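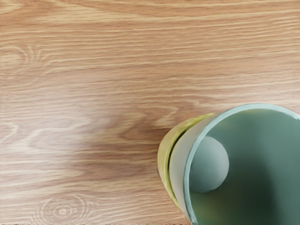
A Ball, a Cup and a Long Afternoon in Oltville

I had meant to stay at the Brelero open day for an hour, and I was still there when they started stacking the chairs. The big screen by the door was the trouble. It was running a simulated table, all wavy wood grain, with a cup on it and a small gray ball lying inside, up against the wall of the cup, and I do love a game I can follow without reading the manual.

Verena Trummer, who looks after the simulation work, was kind enough to let me hog the stool next to hers. Her team calls the practice world Farno, and a robot can try the same little job in it 3000 times before lunch – no broken crockery, no one crawling under the bench after a runaway ball!

"People come in wanting to see the big arm," she told me, "and then they stand here and argue with the ball."

The big arm is a Koller, in the hall next door, and it had a fine crowd of its own (115 visitors signed the book, a good many of them under ten). I went over twice, and both times I drifted back to the cup.

What I liked best was how freely Verena talked about what's still wrong. The wood took her team 4 tries, she said, and she would happily start over on the shadows. They hope to have people back in July, and she has promised me the same stool.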